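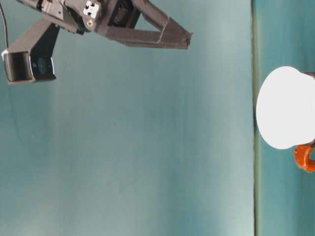 Section 7. Fault Recovery: Dropped Object, Blocked Grip and Arm-to-Arm Stop

This section applies to the Dodberg two-arm bench cell running Ansari control software. Read Section 3 (Stop Circuits) first. Only operators who have signed off on Section 3 may reach into the cell.

7.1 When to use this section

Use it if the cell halts with one of these codes:

Code 100 – grip not confirmed. The fingers closed to the set width and the controller did not read a load.
Code 196 – clearance stop. The two grippers came closer together than the set limit.

Code 100 can repeat without a full halt. The arm backs off, opens and tries again. After the third try it stops and the amber lamp stays on. Code 196 always halts both arms at once and leaves the fingers wherever they were.

CAUTION: A halted arm is still under power. The fingers can close without warning if the fault is cleared from the panel while your hand is in the cell.

7.2 Making the cell safe

1. Press the stop button on your side of the bench. Do this even if both arms are already still.
2. Turn the key switch to HOLD and take the key with you.
3. Wait 25 seconds for the drives to discharge. The green lamp goes out.
4. Check both grippers. If either one is holding an object, support the object before going on.
5. Write the code and the time of day in the cell log.

NOTE: Do not use the panel's Clear button at this point. It erases the finger position record, and that record is needed in 7.4. 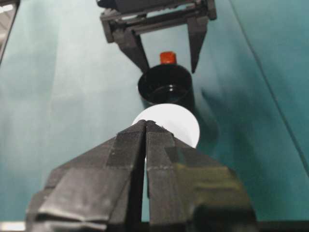 7.3 Clearing a Code 196 stop

Most clearance stops happen when both arms are sent to the same object, or to two objects standing close together. A ball next to a cup is a common case. One arm goes in low for the ball while the other comes down over the cup, and the planned paths cross.

1. Decide which arm to move first. It should be the one with open fingers and nothing in its grip.
2. Release the brake on that arm only, using the lever at the base.
3. Lift the arm straight up by hand. Do not swing it sideways over the other gripper.
4. Lock the brake.
5. Repeat for the second arm if it also needs to be moved.
6. Look over the fingertips on both sides. On taped fingers, check for lifted edges and replace the tape if it catches on a fingernail.

CAUTION: Never free two brakes at the same time. The arms will sag, and the lower one can pin your hand against the table.

If the same stop comes up twice in one shift, move the objects farther apart and run the job again at low speed before changing any settings. Raising the clearance limit hides the fault and does not fix it.

7.4 Clearing a Code 100 stop

1. Open the position record and read the last finger width.
2. If the width is zero, the object was missed. Go to step 5.
3. If the width is more than zero, something may be stuck between the fingers or in the finger joints. Look from both sides with a hand lamp.
4. Remove anything you find with the plastic tweezers. Metal tools will score the printed fingers.
5. Check the table between the gripper and the target. Chips and flakes are small enough to pass under a fingertip and tilt the grip.
6. Check the finger screws. Tighten by hand, then a quarter turn more.
7. Return the key, turn it to RUN, and press Clear.

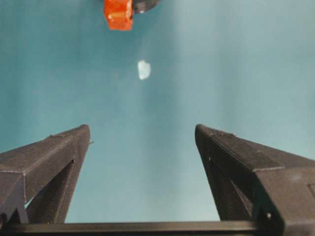
Cell Safety and Maintenance, Risska Automation – Jakville Plant

7.5 Fragments on the table

Treat any loose piece as a possible broken part until you know where it came from. Stop the job, put the piece in a labeled bag and compare it with the fingers and the objects in use. If a finger is chipped, replace both fingers on that gripper as a pair. Printed fingers are due for replacement at 4000 cycles in any case.

Do not brush fragments off the edge of the table – they end up in the cable tray.

7.6 Reporting

Send the log page and the bag to Tahira Jafri before the end of the shift. A cell that has stopped on Code 196 twice stays in HOLD until she has released it in writing.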